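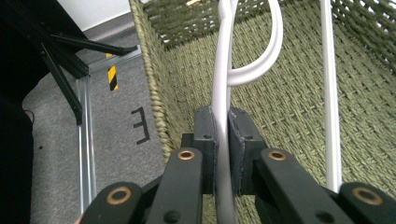
The gripper holding a white cable over the green basket.

Many of you have asked Anselmo Casado how his gripper is coming along, and since he's too modest to write it up himself, I said I would! He started on it in March, at the bench by the window, with a box of leftover parts and a sketch on the back of a Quezada receipt. It's hand-held, with four black arms and two stubby fingers, and each arm turns on a bushing. Those bushings cost him more evenings than everything else put together — the first set was a hair too tight, and Sandro Gentile very kindly spent a whole Friday reaming out the pivot holes with him.

Cable is what Anselmo wants it to handle well, as anyone who has tried to pick up something smooth and bendy with a machine will understand. He has a notebook going, with 500 tries written up so far, and he'd love to reach 700 before the summer break. If you have odd lengths of cord, hose or rope at home, please leave them on the Udunico shelf with your name on them. He's in most evenings until 8 and is always glad of company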